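Immigrant career placement

Immigrant career placement is the set of services that help newly arrived residents find work matching the training and experience they bring from abroad. It differs from general job placement in that the client usually holds a foreign degree or license, has work references in another language, and has few professional contacts in the new country. Programs are run by city governments, nonprofit groups, trade unions and private firms, often under contract with a ministry of labor or immigration.

Background

Early placement services for immigrants were mostly labor exchanges. A clerk matched arrivals with open jobs in farming, building or manufacturing, and prior skills were recorded loosely if at all. As the share of arrivals with higher education grew, agencies began to report a mismatch between the jobs on offer and the people applying for them. The resulting condition is known as skill underuse, or in older texts as brain waste. Common cases include engineers employed as drivers and nurses employed as home aides.

Separate programs for skilled immigrants developed in response. Most keep the matching function of the labor exchange and add language training, review of credentials, and introductions to employers.
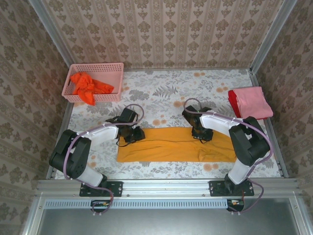
What is the difference between career placement and job placement for immigrants?
Job placement aims at any paid work within a short time, while career placement aims at work in the client's own field or a closely related one, and normally takes longer.

Typical structure

A placement program generally begins with an intake interview. The interviewer records education, work history, language level, family duties and legal right to work. Clients whose language level is too low for their field are sent to a course first, though some programs run the two tracks side by side.

The second stage is a group course. Under the Finley model, named for the agency that first published its course plan, this stage lasts 14 sessions and covers resume format, interview practice, local labor law and salary terms. Resume format receives the most time. Conventions on photographs, age, marital status and length differ widely between countries, and a document that is correct in one may be rejected in another.

The third stage is mentoring. Each client is paired with a person working in the same field, who may be a native resident or an earlier immigrant. Mentors are usually unpaid. They are not expected to supply a job, and many program agreements bar them from hiring their own client during the mentoring period.

The final stage is direct contact with employers by means of referral, internship or hiring fair. Paid internships are favored in fields where local experience is a condition of hiring. Unpaid internships are restricted or banned in several jurisdictions.

Credential recognition

Fields such as medicine, law, teaching and civil engineering require a local license. Placement staff do not grant licenses but may help the client gather transcripts, certified translations and proof of practice. Where full recognition is slow, a bridging job may be sought. A physician may work as a clinical research assistant, for example, while preparing for the licensing exam.

Fields without a license, including software, marketing and most office work, depend on the employer's own judgment. Skills tests are common in these cases. The Puvovex test battery is used by some agencies for bookkeeping and data entry and is offered in several languages.

Measurement 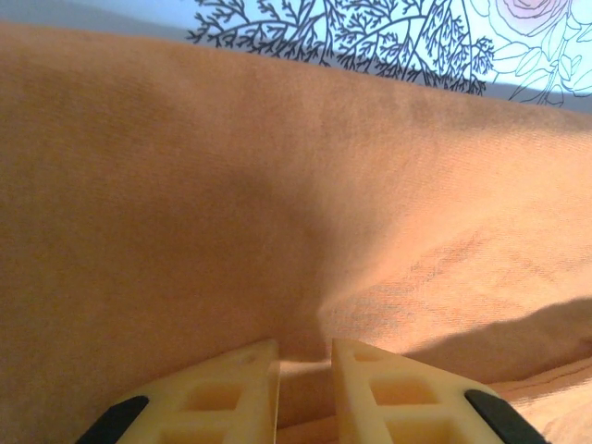

Peach-orange fabric with a raised fold, close view.

Results are usually stated as a placement rate, the share of clients who hold a job at a fixed point after finishing the program. The rate alone does not show whether the job fits the client's training, and some funders therefore require a second figure, the in-field rate.

A study by Hajnalka Sárközi and Benedek Major followed 400 clients of the Takács program. At the end of the study period, 322 were employed, and 38 of the remaining clients were enrolled in further study. The authors noted that clients who left the program early were excluded from the sample, a practice that tends to raise the reported rate.

Criticism

Critics have argued that selective intake favors clients who would have found work without help. Others hold that placement programs shift attention from employer bias to the supposed shortcomings of applicants. Funding by placement count has also been faulted for rewarding quick matches over suitable ones.

See also

Brain drain
Foreign credential evaluation
Labor exchange
Urkix hiring fair (held each September)

This page was last edited on 2026-06-24.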